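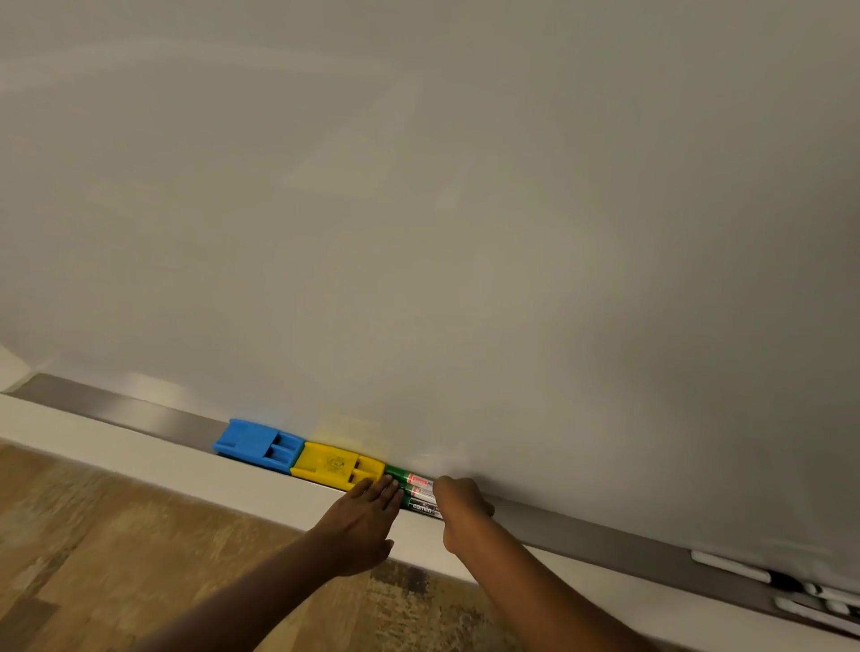
Sesley is the data behind our result on bimanual tidying, in which a policy learns from head-camera video to line up small things with two hands at once. The short version is that tray work is harder than it looks. Three green markers lying together between two hands will hide most of a finger, and the blank glossy board behind them adds reflections that our hand tracker, Hegyi, takes very seriously.

Contents
18 sessions, 5 rooms, 2 hands per session. Eraser contact is labeled separately from marker contact, after a long argument.

Result
Training on both hands jointly beat training one hand at a time in 11 of 18 held-out sessions. We had hoped for a bigger number and wrote the abstract before we had it.

Known problems
Fingertips pressed against a marker end are often labeled "near" when they should be "touching." Fixed in the June labels, mostly. Left and right were swapped in one session, which scored rather well.

Contact: Booker Greenberg
Last updated: 2025-08-01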